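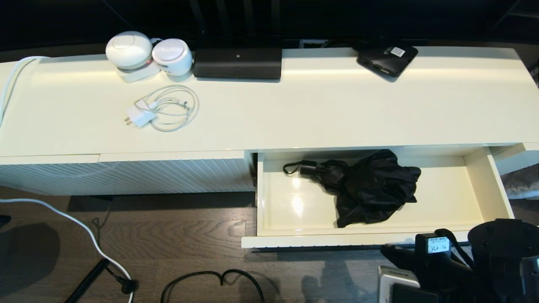

De: Angelica Salazar
Para: lista kalanik-dev
Asunto: Re: calibración de color en proyector, dudas con la tabla

Hola Cor, hola a todos

contesto rápido entre dos reuniones, perdonad el desorden.

Cor Dewulf escribió:
> He probado la rama nueva de Kalanik con el proyector de Cliltville.
> Los grises salen verdosos en la mitad baja de la curva y en el
> blanco no noto nada raro. ¿La tabla de compensación se aplica antes
> o después de la gamma? En la documentación de Mirjam pone una cosa
> y en el código parece otra. Además el ajuste me tarda unos 20
> minutos por pared, ¿es normal?

Después de la gamma. La documentación está mal, es de la version vieja. Mirjam ya lo sabe, lo corrige cuando vuelva en diciembre.

Lo del verde: casi seguro el nivel de negro. Si no restas el negro del proyector antes de invertir la matriz, el error se te va todo a los tonos bajos. Zixuan Lu tuvo lo mismo con la pared de ladrillo. Mira si tienes activado "restar negro" - por defecto viene apagado, no me preguntéis por qué.

Lo del tiempo, no, no es normal. Seguramente estás usando 7 niveles por canal. Con 5 sobra para una pared mate, y el modelo interpola bien entre medias. Otra cosa es si la superficie tiene brillo, ahí no hay tabla que valga y habría que medir desde el sitio del público.

Ah, y el parche de Frans para superficies con textura: no lo mezcléis todavía. Con más de 3000 parches de medida se queda sin memoria y no avisa, escribe la tabla a medias y ya. Perdí una tarde entera con eso.

Pendiente:
- Cor: repetir con negro restado y mandar el log, el completo porfa
- Frans: el tema de la memoria
- yo: subir las medidas de Zudo al servidor, que las tengo en el portatil

¿Alguien sabe si Bastos sigue manteniendo el lector del espectrómetro? Les escribí hace semanas y nada.

un saludo
Angelica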